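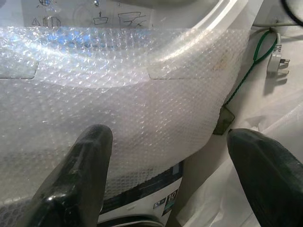 Film and bubble wrap have taken up most of my time since we moved to the unpacking tasks. The goal is modest: get the arm to pull loose packaging off a large appliance and put it to one side. I teleoperate, the arm follows, and everything gets logged at both ends. The set stands at 1132 usable demonstrations out of 1213 recorded. The rest were thrown out for dropped packets or for me letting go of the sheet halfway through.

Some notes on the problems, in no useful order.

Depth is bad on clear plastic. The sensor returns either the surface under the wrap or a field of holes, and it switches between the two as the sheet moves. I stopped feeding depth to the policy in the second week and went to wrist color only. Highlights on the bubbles still shift with every small wrist rotation, so two grasps from the same pose can look quite different to the network. Tamás Fülöp suggested a polarizing filter. It helped on flat film and did very little on bubbles.

Contact is hard to feel through the leader arm. Bubble wrap compresses a long way before there is any force worth the name, and by then the fingertip is already pressing on the enamel behind it. My habit now is to come in low with the fingers apart, press one tip until the wrap dimples, then close slowly with the other and gather a fold. A fold holds. A flat pinch slides off nearly every time.

Speed matters more than I expected. Early demonstrations were recorded at whatever pace I felt like, and the trained policy hesitated at the grasp exactly where I used to hesitate. I re-recorded 300 of them with a fixed rhythm: approach, press, gather, lift, no pause between. The hesitation is mostly gone. It now lifts too early on about the same kind of sheet where I do.

Cords are a separate matter. A power cord lying next to the sheet will get picked up with it if the fold is taken near the edge. Aurel Pascu wants those episodes kept as failures with a label. I have been keeping them unlabeled in a folder called Salinas, after the old project, until we agree on a format.

Latency between the leader and the arm is fine on the wired link. Over wireless it wanders, and I can tell from the logs which afternoons I was too lazy to run the cable.

Next is retraining with the failures included, and a longer finger pad if the machine shop gets to it before December. The current pads pick up scuffs quickly and I have not checked whether that changes the grip.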